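Buy the plain gripper first

Most small workshops spend too long choosing a gripper. At Kidstead we compared two of them over the winter, the Leno parallel jaw and the Sundaram three-finger hand, and I now think the cheaper and duller one should be the default.

The Sundaram does more. It also has more settings, and we were still adjusting them in December. The Leno opens and closes. We had it running in simulation within 8 days, and most of that time went on the controller.

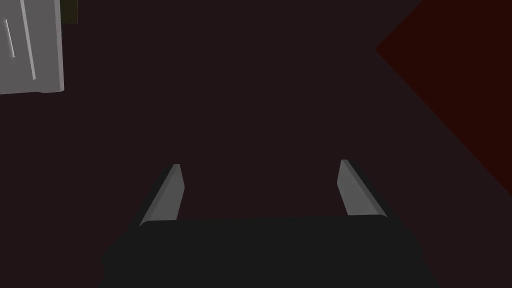
Should you test a gripper in simulation before buying it? For reach and jaw opening it is well worth doing, but leave grip force until you have the real thing on the bench.

Our simulated trials came to 2835 grasps. They showed us where the wrist view was blocked and which approach angles to drop. They told us very little about slipping, and I wouldn't trust a supplier who claimed otherwise.

There are jobs where two fingers won't do. The Namham site handles 26 shapes of casting and needs the better hand. If your parts are mostly boxes, save the money and spend it on a decent camera.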